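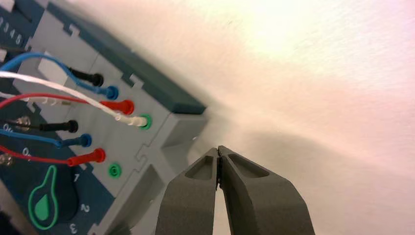 Workshop tips: living with the new arm on the test bench

Our wiring bench at Arkmont got its robot arm last July, and I've been collecting tips ever since, because the job has changed more than any of us expected! The arm takes over the dull plugging and unplugging, and we get to do the thinking (and the fault finding, which I love). First tip: stick to your colors. On the trainer panel the plugs run black, blue, red in both columns, so one look tells you whether a lead has gone astray, and the green jack with no plug in it stands out straight away.

Keep slack leads tidy. Long loops that never bothered our hands will bother a gripper, so tuck them off to the side before you press start.

Write down what your fingers know. You push a plug until it "feels right", but the arm needs a number. We filled 5 pages of a notebook in the first week, and the people who had done the job longest had the best notes by far.

Swap roles every shift. One person loads, one watches, then trade. It keeps your eyes fresh, and everyone learns to reset the thing.

Wipe the finger tips with a dry cloth at lunch. Dust makes them slip.

Log the odd ones. We ran 1,000 insertions on the Strazds program and wrote up 281 for a second look, mostly leads sitting a bit crooked. Great reading over coffee!

Next month: labeling spare leads so they find their way home.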